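We use cookies to improve your visit. Accept / Manage settings

melpet
Anyone else given up ironing tablecloths? I've got a big one for the Lalbridge coffee mornings and it takes me an age!

arwelg
Never ironed one in my life. Shake it out damp, hang it straight, done.

stavros_k
Disagree, sorry Arwel - cotton always looks like a dishrag if you do that. Steam it on the table. Two from ours, the blue one on the table: 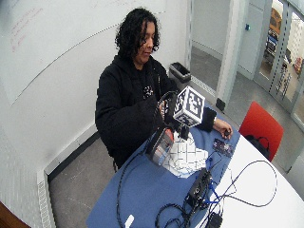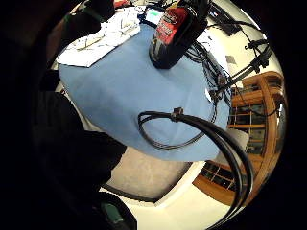 Anyway, I go round with the steamer about 10 minutes before people arrive and smooth it by hand as I go (mind your fingers). Mine's 200 cm across and it's still quicker than dragging the board out.

arwelg
10 minutes for a cloth that'll have tea on it by eleven? No thanks.

melpet
Ha! Might try the steamer though. Does it drip? My last one did - all over the good cloth.

stavros_k
Only if you overfill it.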